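Dastau Stop Link Box for Two-Arm Tables
Made by Bivov

Home / Safety parts / Stop circuits / Dastau

Availability: in stock, revision C only
Part number: DST-218

Safety notice, April 7, 2018
If you have a revision B box, please read the part "The fault in revision B" before you switch on your robots again. The exchange is free of charge.

What the box does
The Dastau connects the emergency stop circuits of two robot arms which work over the same table. Each arm keeps its own controller and its own teach pendant. When a person pushes the red button on one pendant, both arms must stop. Without such a connection the button stops only the arm to which the pendant belongs, and the other arm goes on with its program. On a shared table this is a danger. The person who pushed the button believes that everything stands still and puts a hand between the grippers.

The box has two inputs, two outputs and one reset key. It has no software and no settings. It is mounted with screws under the desk or on an aluminum post. The cables to the controllers are included and are 3 m long.

The fault in revision B
In February we received a report from our customer Brullwood, where two arms sort small parts on one table. The operator pushed the stop button on the pendant of arm 2. Arm 2 stopped. Arm 1 did not stop. It closed its gripper, lifted the part and moved it to the bin, and only then it was stopped with the main switch. Nobody was hurt. The part was dropped and one finger of the gripper was bent.

Alby Whitcombe from our service visited the customer and took the box with him. He found that one relay in the channel from arm 2 to arm 1 did not open. The contacts were stuck together. The second relay, which should open in this case, was wired behind the first one on the same side of the circuit, so it could not help. This was our mistake in the drawing of the board and not a mistake of the installer.

We then tested the boxes we had in the warehouse. After 2,000 switching cycles, 11 of them showed the same stuck contact. The green light on the front stayed on in every case. For this reason please do not use the light as proof that your box is good.

Which boxes are affected
All boxes with the letter B after the serial number. You find it on the small label beside the cable entry. Revision A was never sold. Revision C has separate relays for each direction, and the light goes off when one of them does not follow the other.

If your box was delivered together with a Dunstan table kit, it can be revision B also when the kit itself is newer. Please look at the label on the box and not at the paper in the kit.

What to do with a revision B box
Do not let the two arms run at the same time. You may use one arm alone, if the other arm is powered off at its controller. Do not open the box and do not clean the contacts. A cleaned contact can work well for some days and then stick again.

Write to service with the serial number. We send the new box first and you return the old one in the same carton. Technical help with the exchange is included.

Test after the exchange
Make this test with both arms at low speed and with light objects on the table. Nobody reaches over the table during the test.

1. Switch off both controllers. Disconnect the old box, connect the new one and switch on again. Press the reset key until the light becomes green.

2. Put both teach pendants on the desk beside the table, so that one person can reach both stop buttons without leaning over the work area. Lead the pendant cables away from the table.

3. Bring one arm over the middle of the table with the gripper pointing down, near the objects but not touching them. Leave the other arm at its own end. Check that the cables at the wrist can follow the movement, then start a slow program on both arms.
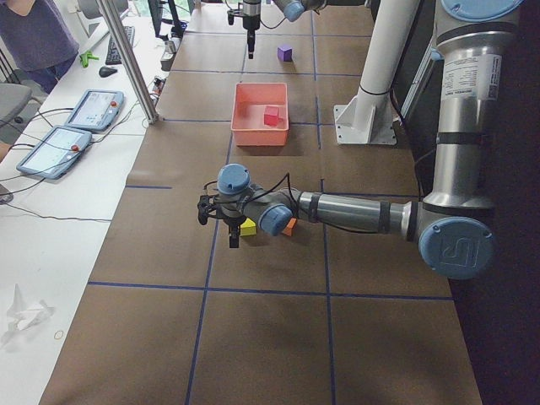 4. Push the stop button on the first pendant. Both arms must stop. Release, reset, start again and repeat with the button on the second pendant. If either arm continues to move, use the main switch, leave the power off and call service.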